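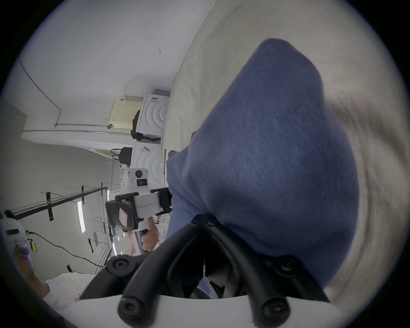
Vasura Hand-Held Gripper Set
Classroom and club edition

Two grippers, one shared case, and enough spare parts to get a student team through a full season. The Vasura set was put together for robotics clubs that want to teach a robot how to handle cloth and don't have a robot yet, or have one that eight people are waiting to use. Your students hold the grippers themselves, do the task by hand, and come away with recordings they can train on later.

We started making these for the Clelen folding challenge, and clubs have since taken them in directions we hadn't planned for (bagging groceries, coiling extension cords, making a bed with four hospital corners). We love that! But cloth is still where they shine, and most of this page is about cloth.

What you get

2 hand-held grippers, white bodies
1 pair of curved soft fingers, black rubber tubing, rounded ends
1 pair of straight black jaws
2 camera mounts with lens covers
2 data cables with strain relief
1 bag of spare screw caps, large and small
1 hex key, 1 small screwdriver
Printed team guide, with a blank practice log in the back
Hard case with cut foam

The cameras are sold separately, so a club that already owns a pair can use what it has. Check the size of your camera against the mount drawing in the team guide before you order.

Soft fingers or straight jaws?

This is the question we get the most, and the best setup for two students working together is one of each.

The soft fingers are for big, thick, floppy things. Fleece, towels, sweatshirts, a blanket that wants to go everywhere at once. They bend in toward each other and give a little as they close, so the cloth bunches up between them and stays put. They are wide, though. Picking up one layer from a stack of two with them takes patience, and beginners nearly always grab both.

The straight jaws are for edges and corners. They'll get hold of a hem, a sleeve cuff or the corner of a pillowcase. They hold a smaller area, so heavy cloth can slide out if the student lifts fast.

A good first exercise: one student pins a fleece blanket with the soft fingers while the other finds a corner with the jaws and brings it across. It looks easy. Try it without talking! Teams that can do this smoothly ten times in a row are ready for the real folding tasks.

Swapping fingers

Each soft finger is held on with screw caps along its length. Loosen them by hand, or with the screwdriver if somebody strong did them up last time. Slide the finger off the base, slide the new one on, and snug the caps down until they stop turning easily. Please don't crank them. The small caps near the tips only need a light turn.

Go over the caps at the start of each practice. They work loose with use, the small ones sooner than the large ones, and they are exactly the right size to vanish into a pile of towels. We put plenty of spares in the bag.

Setting up a practice space

You need a flat surface bigger than whatever you are folding, and it helps a lot to cover it. A plain bedsheet in white or cream works well under dark or bright cloth. Avoid patterns and stripes for your first recordings. If your team is working with white towels, flip it around and use a dark sheet.

Light matters more than the room does. Ordinary overhead lights are fine. A sunny window to one side will change your recordings from one minute to the next, so pull the blinds. Clubs have run good sessions in hallways, home ec rooms, garages and laundry rooms. Laundry rooms are great, by the way, and you will never run out of material.

Keep the cables behind the person holding the gripper. We put a bright tag on each cable so you can tell which one you are about to unplug, and teams are welcome to add their own colors.

If anyone is using gloves, have them try a few grabs before recording. The trigger has a fairly light pull and thick gloves can press it early. Thin ones haven't given us any trouble.

Running a session

What follows is the routine from the team guide. Clubs change it to suit themselves and that's fine.

Pick one task and write it at the top of the log page. "Fold the blue blanket in quarters" is a task. "Laundry" is too big.
Choose who holds which gripper, and who keeps the log.
Start both recordings, then touch the two gripper tips together once. That gives you a clear moment for lining up the two videos afterward.
Do the task at an easy, steady speed.
Stop, shake out the cloth, drop it somewhere new, and go again.
Swap roles every 15 minutes.

Log the bad tries as well as the good ones. A dropped corner is useful as long as it's marked as a dropped corner. One of the first things students notice when they go through their own recordings is how often they re-grip without thinking, and that conversation is worth the whole afternoon.

How many recordings are enough? For a single simple fold with a single kind of cloth, our starting suggestion is roughly 780 tries, spread over several sessions and several pairs of hands. That sounds like a mountain. A team of six gets there faster than you'd think, and the variety you get from different people helps.

For the Clelen folding challenge

The set meets the hand-held tool rules as they are written in the current Clelen team packet. Both finger types are allowed. You may trim the straight jaws. You may not glue anything to the soft fingers, and that includes rubber bands, sandpaper and hot glue bumps (yes, all three have been tried).

Teams in the junior division work with the fleece square and the hand towel. Senior teams add the fitted sheet, and we wish them well. There's a page in the guide on fitted sheets and it is the longest one.

If your club is entering for the first time, plan to have your set in hand by March. That leaves time to practice before you record anything you care about.

Specs

Weight of one gripper, soft fingers on, no camera: 780 g
Weight of one gripper, straight jaws on, no camera: 386 g
Cable length: 2000 mm
Bodies: white, wipe clean with a damp cloth
Handle: grey, fits left or right hand
Recommended age: 12 and up, with an adult present

The soft-finger version is a good bit heavier, as you can see. Younger students may want to rest it on the table between tries. Wrist fatigue sneaks up on people, and it shows in the recordings as sagging and shaky grabs toward the end of a session.

Care

Wipe the soft fingers down after each session. Fleece leaves fuzz on them and the fuzz makes them slippery. A lint roller does the job in a few seconds. Don't use alcohol on the tubing. Store them in the foam with nothing pressing on the curve, or they'll slowly take on a new shape.

The camera mounts can be left on the bodies between practices. Take the cameras off for travel.

Spare parts

Soft fingers, pair
Straight jaws, pair
Screw caps, mixed bag
Camera mount, single
Data cable, single
Foam insert for case

Spare parts ship from the Vainio workshop, usually within 4 working days. Full sets are built in batches and can take longer during the school year.

Borrow before you buy

Gavelstead keeps loaner sets for schools and clubs within driving distance. Loans run for two weeks and come with everything in the list above, plus a bin of practice cloth that has been folded more times than any cloth should be. You pick it up and you bring it back. Ask for the club loan form, and tell them which finger type you expect to use most so the right spares go in the bag.

Questions clubs send us

Can one student use both grippers?
Yes, one in each hand. It is harder than working as a pair, and more fun once it clicks. Start with the same finger type on both sides.

Do we need a robot at all?
Not for practice, recording or the junior division. Senior teams need access to one for the final round, and it can be shared between clubs.

Will the soft fingers mark fabric?
We haven't seen it on cotton or fleece. Try a corner first on anything silky.

Can we paint the bodies?
Please do, and send us pictures. Keep paint off the lens housing and out of the trigger.

Page updated 2019-07-25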